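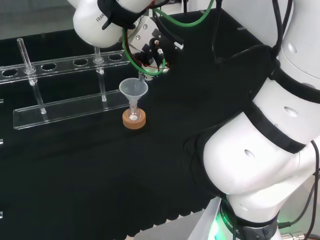
I want to start making room sprays and small bottles of scent at home, mostly as presents. My first go in September used 300 ml of base, and a good part of it ended up down the outside of the bottles. I have a jug with a lip, but the necks are very narrow. Would a see-through plastic funnel, with a wide mouth and a thin stem that sits inside the glass, be good enough for this? Or does the plastic hold on to the smell?

Posted by Pralcombe

Plastic is fine for water-based sprays. It does hold on to strong oils, clove being the worst. I keep one funnel for citrus and one for everything else.
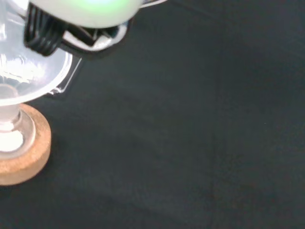
Wash them in hot water with a bit of washing-up liquid and leave them upside down overnight. If you can still smell the last batch in the morning, use that one for the same scent again.

Marleny Espinoza

Most spills come from pouring too fast out of something too big. Mix your batch, then move it across in small amounts.

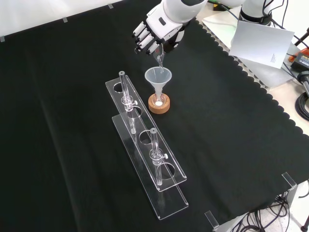 Round-bottomed bottles look nice but they need something to sit in, or they roll. A thick cork ring does the job well, and with the flask upright in it you have a hand free. Tip a little vial over the funnel and let the liquid run in a thin stream. For 100 ml bottles with flat bottoms you don't need any of that. Put a tray underneath and label them before you fill them.

Dremstead
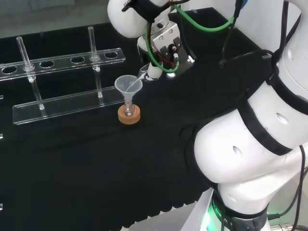 2 min read

Just buy bottles with wider necks. I got mine in the 600 ml size and never looked back. Too big for presents though, I suppose.

Grornuvdale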